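Robotics Club & Student Builds > Projects in progress
Thread: Handheld gripper demos for our tidy-the-table project — how many is enough?

wilmabuilds
OK so our club picked "tidy the table" for the spring showcase in March. We're recording with the two handheld grippers first and then training the arm on that. My question is how many demos people needed before the policy did anything sensible. Folasade wants 30 per object and then stop and train. I'd like to keep going till we're sick of it. We have three objects and one table, if that helps.

harham_dad
My kid's team did 11 and it went for the cup every time. It also went for the cup when the cup was gone, so take that how you like.

paveretti34
30 per object is fine for a first run IF you move stuff between takes. Our first batch was useless because everything started in the same spot. Are you changing the start positions?

wilmabuilds
Sort of? We shuffle whenever somebody remembers to. Parviz made a sheet with starting spots on it but it keeps ending up under the laptop.

dorin_m
Gonna disagree with paveretti a little. If you shuffle everything from day one with a tiny data set you get mush. Get one layout working, even a boring one, then spread out. We lost 2 weeks learning that.

paveretti34
You got mush because you had four different people recording and they all grabbed things differently! That's a people problem, Dorin.

dorin_m
Fair, Aurel did like to come in sideways. I still say start narrow.

folasade.h
Hi, I'm the one who said 30. My reason is boring — our battery situation is bad and we only get the room till six. I'd rather train on a small set, see what it messes up and record more of that. Also Wilma, please slow down when you close the grippers, half your takes are a blur at the end.

wilmabuilds
Rude but true lol. I watched mine back and yeah, I snap them shut like I'm catching a fly. Anyway this is our setup, tape, plant and picture frame, one gripper per hand: 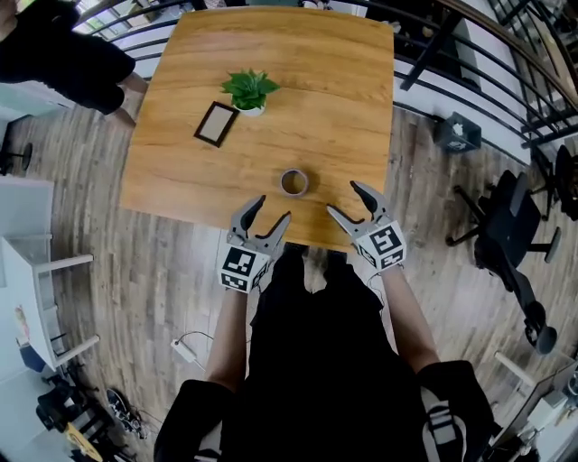
The tape is the one I keep arguing about. Parviz wants to pinch the wall of the roll and I want to grab the whole thing from outside. Does it matter as long as we all do it the same way?

paveretti34
Same way every time matters way more than which way. Write it on the sheet. Then tape the sheet to the wall, please.

harham_dad
Outside grab gets my vote. Pinching the wall looks neat but you have to line it up so carefully.

dorin_m
Pinch. You'll want the room around it once the plant is close by. And do the frame last, flat things are a pain to pick up off a table.

folasade.h
We'll try five of each tonight and I'll post which one trains better. Wilma is bringing the chargers this time.

wilmabuilds
They're already in my bag!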